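Wim Segers keeps a binder on the windowsill of his office in Busum, and if you sit down across from him for more than a cup of coffee he will reach for it. It's a fat, homely thing with a cracked spine, and it holds every house rule his group has written for teaching robots by hand. It started out as 3 pages. I won't tell you how long it is now, because Wim asked me not to (he is a little embarrassed), but I needed both hands to pass it back.

The rules are for the people who wear the headgear and hold the grippers, doing ordinary tabletop chores so that a machine can learn from the recordings later on. It's a young trade, and for a good while everybody in it more or less made up their own manners. Quinlan, the shared rulebook that Wim's group now works from together with a partner lab in Preltcombe, is a friendly attempt to fix that, and I have to say I enjoyed reading it far more than I expected to!

Much of it sounds like something your grandmother might have told you. Know what's on the table before you begin. Keep loose cords out of the way of your elbows unless the cord is part of the job. Don't let the markers on the grippers get covered by a sleeve, and if one does, say so out loud and start the task again. Faces get blurred before a recording leaves the building, and that goes for visitors, bosses and the fellow who only came in to borrow a charger.

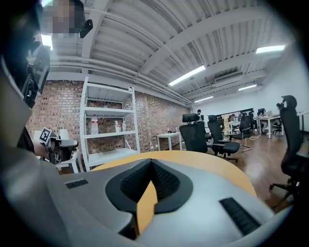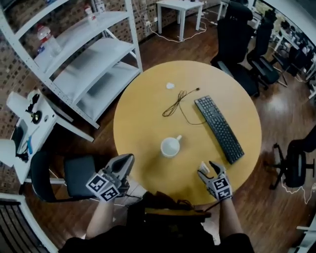
*Hand-held grippers at the round wooden table, with the brick wall and white shelving beyond.*

The rule that caused the most grumbling is number 4, on rest. Anyone wearing a rig may stop at any moment, without giving a reason, and the unfinished recording is thrown out with no questions asked. "People thought we'd lose half our work," Wim told me, laughing. "But a tired wrist teaches the robot to be tired too, and then you have to live with that robot."

He has numbers to back him up. Of the 2278 recordings in a project called Carnon, 601 were set aside on review, and when the group went back through the notes, a good many of those came from late in the afternoon, when folks were pushing on through sore arms to finish a batch. The break rule went into the binder that same August.

There are still arguments, of course. Preltcombe would like every table wiped bare between tasks, and Wim thinks a home robot had better get used to a bit of clutter, so for now the page on tidiness has two versions clipped together, with pencil notes down both margins. He expects to have it settled by the next revision, and he has already bought a second binder.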